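中波、短波收听常见问题（自问自答版，想到哪儿写到哪儿）

写这个页面的起因很简单：留言里老是那么几个问题，我每次都重新打一遍字，打到后来自己都烦了。干脆攒在一起，以后有人问我就甩链接（别嫌我懒哈）。我听广播听了很多年，但不是工程师，下面说的都是自己折腾出来的经验，有不对的地方欢迎来信骂我。

什么叫“远距离收听”？跟平时听收音机有什么区别？

平时听收音机是为了听节目，我们这帮人听收音机，多半是为了听“那个台居然能收到”。节目内容好不好听倒是其次，我曾经守着一段完全听不懂的农产品播报听了大半个钟头，就为了等整点的台名。家里人路过看我一眼，什么也没说，又走了。

必须买很贵的机器吗？

不用！我第一台正经机器是二手的Wonileck便携机，外壳磨得发亮，调谐旋钮还有点打滑，照样陪我熬了好几个冬天。后来换了桌面机，灵敏度当然好一些，可真正让我收到新台的，十次有八九次是天线和时间，跟机器关系没那么大。预算有限的话，先买个带数字频率显示的便携机，能准确读出频率就行，剩下的钱留着买线。

有一个功能我劝你别省，就是窄一点的滤波带宽。中波晚上挤得要命，旁边一个大台压过来，没有窄带宽你连尾巴都揪不住。

什么时候听最好？

中波等天黑。日落前后和日出前后那一段最有意思，信号来得快去得也快，有时候一个台冒出来几分钟就没了，下一次再见可能是明年。短波复杂些，白天听高一点的频率，夜里往低处走，这是个大概的规矩，具体还得看太阳的脸色。

季节上我偏爱冬天。夏天雷电多，噪声哗啦哗啦的，八月我基本把耳机挂起来，整理整理日志，修修线，权当放假。

在楼房里能玩吗？

能玩，就是得忍。我自己住楼房，白天中波基本是一锅粥：电梯、充电器、路由器、楼下那块广告屏，全在里头叫唤。我的办法是挨个拔插头，拔一个听一耳朵，最后发现最吵的是自家台灯（气得我当天就换了）。磁环可以买几个套在电源线上，便宜，值得一试。

实在不行就出门。我有一阵子每周背着机器去河边，随便找张长椅坐下，拉一根线搭在栏杆上，那底噪低得让人想哭。

室内天线怎么弄？

中波用环形天线，方框的圆框的都行，自己绕也不难。好处是有方向性，转一转就能把讨厌的干扰压下去。我那个是照着一张旧图纸绕的，丑得要命，但是好用。短波的话，先试几米软线沿着窗框走一圈，别贴着暖气管和电线就好。

有院子的朋友我很羡慕，长线尽管往外拉。我们俱乐部每年去一趟Gralcombe，那边海边有块空地，两百米的线一放出去（对，就是200米，收线的时候腰都直不起来），夜里的频段像换了个世界。我头一回去的时候，戴上耳机还以为调错了地方，每个频点都有人说话。

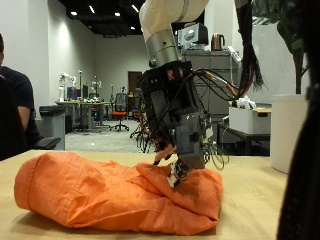
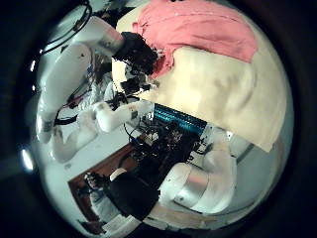
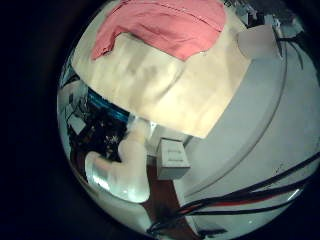

外出收听要带什么，这个问题每年临出发前都有人来问。机器、耳机、备用电池、头灯、纸笔，这几样我就不啰嗦了。很多人漏掉的是布！旧毛巾、旧床单、起了球的毯子都行，越不心疼的越好。像图里那种鲜亮的橙色布，我就特别推荐带一块，拿来盖在地上的线盘和接头上，头灯一扫就能看见，省得半夜有人一脚踩过去。厚实的那种就垫在机器底下，野外的折叠桌都不太稳，垫一层，转旋钮的时候不会整台机器跟着滑。

还有，接头带双份。我吃过亏，开了老远的车到地方，发现转接头落在家里鞋柜上了。那一晚我就蹭别人的天线听，一边蹭一边给人家倒茶。

收听日志要记些什么？

日期、时间（用世界时，别用本地时间，不然跟外国台打交道会乱套）、频率、听到的内容、信号情况。内容尽量写具体：男声还是女声，放的什么歌，广告说了哪家店，有没有报台名。“音乐，讲话”这种写法等于没写，我早年的日志里全是这个，现在翻出来根本不知道自己听的是谁。

我到现在还是用纸本子记第一遍，回家再誊到电脑里。有人说多此一举，可是凌晨三点手冻僵的时候，铅笔比键盘听话多了。誊的时候顺便核对一遍录音，常常能捞出当时漏听的台名，那感觉跟在旧大衣口袋里摸到钱一样！

录音要录吗？

要录。现在的机器很多自带录音，没有的话用一根音频线接到录音笔上也行。整点前后那几分钟一定录下来，台名、呼号、报时基本都挤在那里。文件名把频率和时间写清楚，别学我，有一整个文件夹叫“新建文件夹里的新建文件夹”，到现在没理完。

收听报告怎么写，电台真的会回吗？

会回，但不是每家都回，也别指望回得快。我等过最久的一封等了两年多，信封到的时候我都忘了自己寄过什么。写报告要客气，先夸夸节目（真心夸，别套话），再写清楚时间、频率和听到的细节，附一小段录音更好。能用对方的语言写几句当然最好，写错了也没关系，人家看到你努力，往往更愿意回。

小台我建议写给技术负责人，大台有专门的听众信箱。附邮票或者回邮信封是老规矩了，现在多数人发电子邮件，对方回一张电子卡片，打印出来贴在本子里也挺像样的。不过说句心里话，我还是更喜欢纸的，上面有外国邮戳，拿在手里有分量。

确认卡怎么保存？

我用的是普通的集邮册，大一号的那种，按国家分，国家里面再按收到的先后排。别用带胶的相册，早些年我贴过一本，后来想揭下来，背面的字全毁了，心疼到现在。也别挂在太阳晒得到的墙上，颜色掉得很快。

俱乐部里有位前辈留下了4000张卡，整整齐齐，连信封都留着。他家里人把这些交给俱乐部保管，我们正在一张一张扫描，目前扫完了800张，进度嘛……慢是慢，可是每次坐下来扫几张就停不住，看到一个早就停播的台，大家就要围过来聊半天，于是更慢了。

你们是什么俱乐部？怎么加入？

我们叫Widcombe收听小组，名字是创始的几位定的，跟我没关系，我也解释不清来历。人不多，每月出一期电子通讯，登大家的收听记录、天线做法，还有一些闲话。加入不收钱，写封邮件说说你在哪儿、用什么机器、喜欢听什么就行。完全的新手也欢迎，我当初进来的时候连世界时怎么换算都不会，还把人家的夏令时加反了。

通讯投稿没有门槛，一条记录也登。编辑唯一的要求是频率和时间写全，别的她都会帮你顺。

Karamanlidis的有源天线值不值得买？

这个被问得最多。我借来用过一个周末，说说感受：做工扎实，在河边安静的地方表现很不错，低端频率明显比我的软线强。可拿回楼里一插，它把整栋楼的噪声也一块儿放大了，听得我脑仁疼。所以你要是住在干扰大的地方，先想办法治噪声，再考虑它。有条件的话最好跟俱乐部的人借一个试试，每家的环境差太多了，别人说好，到你家不一定好。

听境外电台、听不懂怎么辨认？

先抓地名和台名，反复听就熟了。很多台有固定的开始曲，我脑子里存了一大堆这种旋律，洗碗的时候会不自觉哼出来。语言方面，多听几种就能分个大概，实在分不清就录下来发到群里，总有人认得。还有个笨办法，找那个台的网络直播，同时开着对照，两边内容一样，基本就稳了（注意网络那边通常会晚一些，别急着下结论）。

中波台越关越多，现在入门是不是太晚了？

关台是真的，每年我的频率表上都要划掉一些，划的时候也难受。可大台一关，底下压了几十年的小台就露出来了，这几年我收到的新台反倒比以前多。去年冬天有个频点，原来那家大台一停，当晚我就听到一个从没听过的小台，声音像从水底下冒上来似的，断断续续放着手风琴。我坐在那儿一动不敢动，茶都凉透了。

小孩子能玩吗？

能啊，就是别一上来就讲电离层。给他一台带旋钮的机器，关了灯，让他自己慢慢转，转到什么算什么。我侄女第一次转到外国话的时候眼睛瞪得溜圆，非说收音机里住了人。后来她自己画了一张频率表，用彩笔涂的，现在还贴在我工作台旁边。

还有问题怎么办？

给俱乐部邮箱写信，或者在这页底下留言都可以，我一般晚上听台之前回。要是好几天没动静，多半是条件太好，我在熬夜，麻烦你再催一次。关于长线怎么接地、环形天线绕几圈，这两个我打算另开一页写，图纸还没画完，先欠着。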